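Thread on looking after the pair of hand-held grippers we use at the Lurndale bench. Writing it down so I stop answering the same messages.

1/ Each gripper has a marker cube on top. The cameras work out where the gripper is from the printed patterns, so if the print is bad, everything after it is bad too.

2/ In February the track on the left one started jumping. It would be fine for a minute and then the position would hop around 4 mm sideways and come back. Corrado Ferri blamed the cable. I blamed the software. We were both wrong.

3/ One face of the cube had gone shiny from handling. Under the ceiling lights the black squares washed out at certain angles. Reprinted on matte stock, stuck down flat, no bubbles. Jumps gone.

4/ While it was apart I changed the finger pads as well. Two small screws per finger. Do them up by hand, a driver on a drill will strip the plastic.

5/ After any work on them I do a box check. Small cardboard box on the table, one gripper on the near edge, one on the end, squeeze, let go, repeat 9 times. Then look at the log in Godora for gaps.

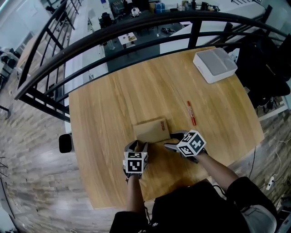 Box check, both grippers on the carton.

6/ Tilt the wrists while you do it. If you keep both cubes level you only ever test the top faces, and the side ones are where the wear starts.

7/ Cable - leave slack before you sit down. A tight cable pulls on the connector every time you reach, and that's a 3 week wait for a new one from Marchetti.

8/ Cleaning: dry cloth on the cubes. No alcohol, it lifts the ink. Alcohol is fine on the fingers.

9/ Aldo Amato asked if you need to recalibrate after swapping a printed face. Yes. Even if it looks like it went back in the same spot.

10/ Files for the matte faces are in the Flireck folder. Print at 100 percent, turn off "fit to page", and measure one before you cut the rest.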